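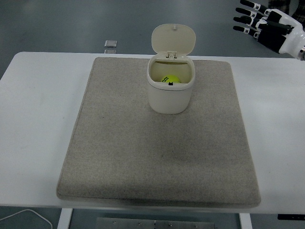 Häufige Fragen: Tischabfallbehälter und Filzunterlagen von Feltton

Stand: 29/08/2024

Aus welchem Material besteht der Behälter Bruno?
Korpus und Deckel sind aus Polypropylen, durchgefärbt, nicht lackiert. Lieferbar ist nur der Farbton Cremeweiß. Geringe Farbabweichungen zwischen Korpus und Deckel sind fertigungsbedingt und kein Reklamationsgrund.

Bleibt der Deckel in geöffneter Stellung stehen?
Ja. Das Scharnier sitzt am hinteren Rand und hält den Deckel nahezu senkrecht. Wird der Deckel über diesen Anschlag hinaus gedrückt, kann der Scharnierstift ausrasten. Er lässt sich ohne Werkzeug wieder einsetzen: Deckel halb schließen, Stift seitlich ansetzen, bis zum Klicken drücken.

Der Deckel schließt nicht mehr vollständig. Was ist zu tun?
Meist liegt Schmutz unter der schwarzen Verschlusslasche am vorderen Innenrand. Lasche mit einem feuchten Tuch abwischen, keine spitzen Gegenstände verwenden. Schließt der Deckel danach immer noch nicht, ist die Lasche als Ersatzteil Nr. 233 erhältlich.

Welche Gegenstände passen hinein?
Bruno ist für Kleinabfälle am Arbeitsplatz ausgelegt: Papierschnipsel, Bleistiftspäne, Teebeutel. Er wird auch zur Aufbewahrung genutzt. Ein einzelner Tennisball passt hinein. Heiße Asche und Lösungsmittel dürfen nicht eingefüllt werden.

Gibt es passende Müllbeutel?
Eigene Beutel führen wir nicht. Handelsübliche Kosmetikbeutel können über den Rand geschlagen werden, die Lasche muss dabei frei bleiben.

Worin unterscheiden sich die Filzunterlagen Jin und Holow?
Jin besteht zu 100 % aus Schurwolle, Holow aus einem Wolle-Polyester-Gemisch. Beide sind hellbeige meliert und haben abgerundete Ecken. Holow nimmt weniger Feuchtigkeit auf, Jin dämpft Geräusche stärker. Für Tische, an denen gegessen wird, empfehlen wir Holow.

Darf die Unterlage über die Tischkante ragen?
Ein geringer Überstand an der Vorderkante ist unkritisch. Bei größerem Überstand knickt der Filz mit der Zeit an der Kante, und schwere Gegenstände am Rand können kippen. Ein Zuschnitt ist mit Cutter und Stahllineal möglich. Zugeschnittene Ware ist vom Umtausch ausgeschlossen.

Wie werden Flecken entfernt?
Trockene Verschmutzungen absaugen oder mit einer weichen Bürste in Faserrichtung ausbürsten. Graue Abriebspuren, wie sie unter häufig verschobenen Gegenständen entstehen, lassen sich mit einem hellen Radiergummi aufhellen. Flüssigkeiten sofort mit saugfähigem Papier abtupfen. Die Unterlagen sind nicht maschinenwaschbar.

Färbt der Filz auf weiße Tischplatten ab?
Nein, der Filz ist nicht nachgefärbt. Auf geölten Holzflächen kann sich nach längerer Liegezeit ein Helligkeitsunterschied zeigen. Auf matten, weißen Oberflächen genügt es, Faserreste beim Abwischen des Tisches mitzunehmen.

Wie stark darf die Unterlage belastet werden?
Es gilt keine Obergrenze für den Filz selbst. Bleibende Druckstellen sind bei schmalen Füßen unter Dauerlast möglich. Leichte Druckstellen gehen nach Bedampfen aus 3 cm Abstand meist zurück.

Wo bestelle ich Ersatzteile?
Schriftlich über das Kontaktformular, zu Händen Shuzhen Wan, Ersatzteilservice. Bitte Modellname und Teilenummer angeben. Für Behälter, die vor März ausgeliefert wurden, zusätzlich ein Foto des Scharniers beifügen, da die Stiftlänge geändert wurde.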